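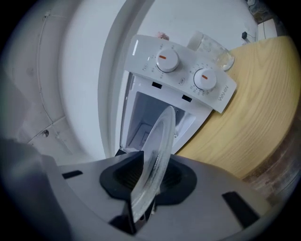

3.2 Setting and household equipment

The study was carried out in rented flats in the Unska district, all of them in buildings put up by the same housing association and let with a standard set of kitchen fittings. None of the flats had a built-in oven when the tenants moved in. Most households had bought a small countertop oven of the kind shown in Figure 2, with two dial controls set in a panel over the door, and used it for the greater part of their hot meals. The flats are described in full in the earlier Andmont report and only the points that bear on the present question are repeated in this section.

Households kept a kitchen diary for 6 weeks, beginning in May. Each entry gave the time of day, the dish prepared, the vessel or plate used and the place where that plate was put down before and after heating. Across the whole period 213 entries referred to the countertop oven. Entries in which the oven was used only as a shelf or as a place to store bread were kept in a separate file and are discussed in Section 5.

Figure 2. Clear glass plate, held on edge, and white countertop oven with its door open.

3.3 Plates and the space in front of the oven

Glass plates were named in the diaries more often than metal trays, including by households that owned the tray supplied with the oven. The reasons given were mostly practical. A plate could go from cupboard to oven to table, and it left one item fewer to wash. Several households also wrote that they liked to see the underside of the food. Where a plate had no maker's mark to show that it was suitable for oven use, the tenants generally relied on past experience with it, a habit also noted by Dimitriou in a survey of shared student kitchens.

The main difficulty recorded was one of room. An open door takes up a good part of the worktop in front of a small oven, and the user must find somewhere to rest a plate while the door is being opened or closed. In the narrower kitchens this was done with one hand, the plate being held against the body or stood briefly in the sink. Entries from these kitchens mention chipped rims, spilt food and burns to the wrist, though the numbers are too small to be compared between households. Tenants who had turned the oven at an angle to the wall reported that the door was easier to reach, but that the dials were harder to read from where they normally stood.

It should be noted that the diaries record what people chose to write down. Short reheating tasks are likely to be missing, and late evening use in particular appears less often than the meter readings collected under the Sadirach scheme would suggest. For this reason the entries are treated in Section 4 as an account of practice in these kitchens and are not used to estimate how often the ovens were switched on.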